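About the Clullside Archive

We are a small group of players who keep a written record of Vanumach, the sandbox survival game, and of the mods made for it. The archive holds 1074 pages, 719 of them on creatures and blocks. The rest cover maps, old builds and the Greenberg server rules.

We started because we didn't believe half of what we read. Other guides said the marsh wolf never spawns above level 70. It does. They said the Pultov biome was removed in the February patch. It was renamed, and the files are still there for anyone who cares to look.

So we test things. A drop rate goes on a page once a member has logged 90 kills, and until then the box stays blank. We don't take patch notes as proof either - they have been wrong before, and nobody corrects them afterwards. 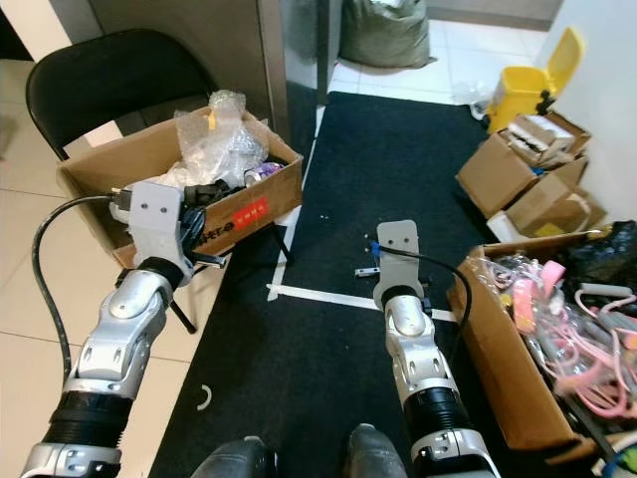 Can anyone edit the archive?

Anyone with an account can, but edits from new members wait in a queue until one of us has checked them in the game.

We carry no adverts and we don't review paid add-ons, however kindly we are asked. Rumours about the sequel go on the talk pages, where they can be argued over - most don't last long.

Page last changed 04/07/2018. Older versions are kept under the History tab.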